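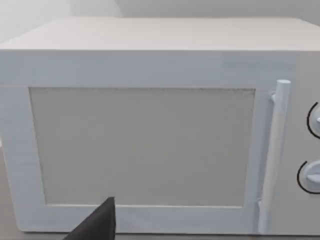

Figure 3. Computer rendering of a white microwave oven, front view.

4.2 From adopted indicators to daily use

The second round of interviews took place in March at the regional offices in Trurkemov and Leltora. Both offices had adopted the same set of 127 indicators, yet they differed in how far unit heads drew on them when setting budgets. In Leltora, managers reviewed five indicators at each monthly meeting and left the remainder to the annual report. In Trurkemov, the full set was circulated to all units, and almost four months passed before any unit returned a complete form.

Respondents in both offices described the cost of data entry as the main point of dispute. Unit heads questioned whether the figures reflected their own work or that of the central finance department — a concern also raised by Cheema and Afridi in their study of the Paracha district. The central department, for its part, held that the definitions had been agreed in advance and should not be reopened during the budget year.

These disputes led to changes in the system itself. Three indicators on staff training were redefined at the request of the units, and responsibility for checking the data moved to the local offices. The effects of this transfer on reporting quality are examined in Section 4.3.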